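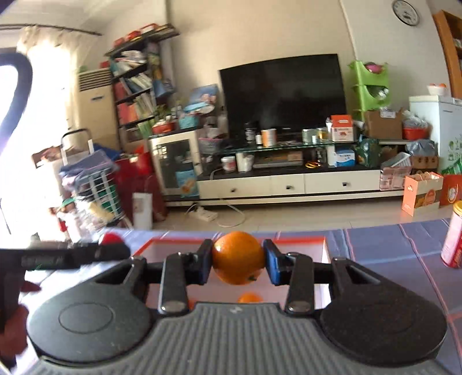 Chapter 8
Citrus Fruit: From Grove to Market

Oranges, lemons, limes and grapefruit all belong to the genus Citrus. They grow on evergreen trees in warm regions, and most are sold fresh or pressed for juice. This chapter follows the fruit from flowering to sale. Chapter 9 deals with apples and pears.

8.1 Parts of the fruit

An orange is a kind of berry called a hesperidium. The colored outer peel, or flavedo, holds the oil glands. Under it lies the white albedo, often called pith. The flesh is divided into segments filled with small juice sacs. At one end is the stem end, where the fruit was joined to the branch.

8.2 Ripeness and color

Peel color is a poor guide to ripeness. In the tropics, where nights stay warm, many oranges remain green when fully ripe. Growers test the juice instead and compare its sugar with its acid. Unlike bananas, oranges do not grow sweeter once picked.

Key terms: hesperidium, flavedo, albedo, juice sac

Before you read on, cut an orange in half across the middle. Sketch what you find and label the 3 layers named in Section 8.1.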